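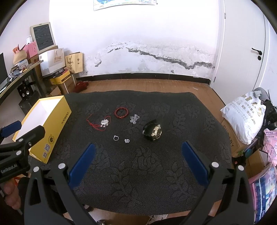
Purkitz Extends Lost Property Holding Period for Rail Passengers

Passengers who leave personal belongings on trains operated by Purkitz Regional Rail will have more time to recover them under revised rules that take effect in August. The holding period for unclaimed items will increase to 40 days, and all claims will be handled through a single office at Gallardo Station.

The company said the change follows a review of the lost property service, which until now has been divided among 4 stations along the line. Each kept its own records, and passengers were often asked to call several counters before an item could be traced.

"A person who has lost a ring or a watch should have to make one call," said Ermanno Pagano, head of passenger services. "The old arrangement was built for a smaller railroad, and it asked too much of the people using it."

According to figures released with the announcement, 888 items were handed in during the past year. Of these, 436 were returned to their owners. Umbrellas, gloves and phones made up the largest share. Jewelry and wristwatches were fewer in number but had one of the lowest return rates, a result the company attributes to claims that did not give enough detail to establish ownership.

Under the new rules, anyone claiming jewelry or a watch will be asked for a written description of the piece, including its color, the type of clasp or strap, and any engraving or damage. A photograph or a sales receipt will be accepted as supporting evidence but will not be required. Items of this kind will be stored in a locked cabinet and will no longer be shown at the counter before a claim has been checked.

Claims may be made in person, by telephone or by mail. The Gallardo office will be open from 8 a.m. to 6 p.m. and will be closed on public holidays. Passengers who cannot travel to the station may have an item mailed to them at their own expense. Identity documents and bank cards are excluded from this service — they must be collected in person or will be returned to the issuing body.

The counters at Bemar and Filtlow will continue to accept found items from the public, but they will no longer release them. Property handed in at either station will be sent to Gallardo by the following working day.

Items still unclaimed at the end of the holding period will be sold at public auction or, where they have little resale value, given to local charities. Claims already open when the rules change will be completed under the existing procedure, and the passengers concerned do not need to file again.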